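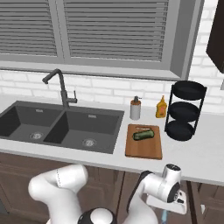
A white kitchen counter with a double sink, cutting board and cucumber.

The Same Ten Minutes, Again and Again

At the Başaran, a class of amateurs is learning to watch movies very, very slowly

The lights come up after ten minutes and I reach for my coat, out of habit. Everyone else stays put. Gönül Karabulut walks down the aisle with a pencil behind her ear, turns around at the front and asks us what we heard.

Heard! I had been so busy looking. A man in the second row says there was a dog. Someone else says there were two dogs, one of them much farther off, and a small argument breaks out that lasts long enough for the projectionist to wind us back to the beginning. We watch the same ten minutes again, with our eyes shut this time. There are two dogs. There is also a radio, a long way down in the mix, that I would have sworn wasn't there before.

I had come to the Stoder Film School's evening course expecting lectures. I'd pictured a slide with dates on it, a few clips, a reading list I would carry around in my bag for a month and feel bad about. What I got was the opening of one movie, played over and over for an entire evening in a theater with 318 seats, most of them empty, and I don't think I've had a better time at the movies in years.

The course is called Close Watching, and it runs for a whole term on a single film. The current one is Vulel, a quiet family drama about two brothers who inherit a ferry and can't agree on whether to paint it. Hardly anybody in the room had heard of it before they signed up. Karabulut likes it that way. A famous movie comes with opinions attached, she told me over tea in the lobby, and people spend the first few weeks defending them.

She started teaching the course in 2000, when the Başaran still had its old curtain and the school was borrowing the room on nights when it would otherwise have been dark. Before that she cut sound for television. You can tell. She talks about a scene the way a good mechanic talks about an engine, with her head a little to one side, and she gets visibly happy when a student notices a cut that was meant to go by unnoticed.

The method, if you want to call it that, is simple enough to copy at home. Watch ten minutes. Write down everything you remember, fast, in any order. Watch again with the sound off and write a second page. Then listen with the picture covered. Then, and only then, are you allowed to say whether you liked it.

"I was furious the first night," says Gaurav Tiwari, who is now in his third term and has brought his own cushion. "I paid for a film course and I hadn't seen the end of the film! I still haven't looked up the ending. My wife has. She is not allowed to talk about it."

Tiwari keeps his pages in a fat green binder and let me flip through it during the break. The early ones are nearly all plot: he goes to the harbor, she finds the letter, they fight. Around the middle of his first term something shifts. There's a page about door handles. There's half a page on how long an actress waits before she sits down, with the word WAITS underlined so hard that the pen went through. The newest pages have little drawings down the margin, arrows mostly, showing which way people leave a room and whether the next shot agrees.

The writing is the part I keep thinking about. I've read plenty of student film essays (I graded them, briefly and badly, in my twenties) and so many of them begin up in the clouds, with society and the human condition, and never quite make it down to a face or a chair. The papers coming out of this room begin with the chair. Saadet Dursun, a retired pharmacist, wrote hers about a single coat that gets passed between the brothers over the course of the story. It starts with a missing button. By the last page she has said more about grief than I've managed in a whole career of reviewing, and she did it without using the word.

Dursun's essay is in Zosby, the little journal the class puts out each December. They print 300 copies on the school's own machine and fold them by hand in the lobby, and the run is usually gone before the new year. Over 70 essays have appeared in it so far. I took home a stack of back issues and read them on the train, then in the kitchen, then in bed. There's one on rain. There's one on a telephone that never gets answered, and a wonderfully cranky one arguing that the best performance in the movie is given by a goat.

The goat essay is by Barış Kocabaş, who came to the course with his uncle Necati and sits as far from him as possible. They disagree about everything. Necati, a former projectionist, thinks the ferry scenes are too long by half. Barış thinks they should be longer. On my second visit they spent the tea break acting out a shot for me with two sugar bowls and a spoon, each moving the other's bowl back to where he was sure it belonged. When the class went back in and watched the shot again, they were both wrong, and Necati laughed so loudly that Karabulut had to stop the film.

I asked her if all this picking apart ever spoils a movie for people. She thought about it for a while. A few leave, she said, usually around week four, when the tricks start to show and the feeling hasn't come back yet. She doesn't chase them. Those who stay tend to hit a night when they forget to write anything down. She watches for it from the side aisle. The pencils stop.

Mine stopped during the letter scene. I'd seen it five times by then and knew exactly where the music came in, and I still had to go look for a tissue.

The next term begins with a first screening on 11 June 2016, and the class moves on to a new movie, which Karabulut refuses to name. Bring a notebook without lines if you have one. The seats on the left side are softer, the tea is strong, and the door closes when the lights go down.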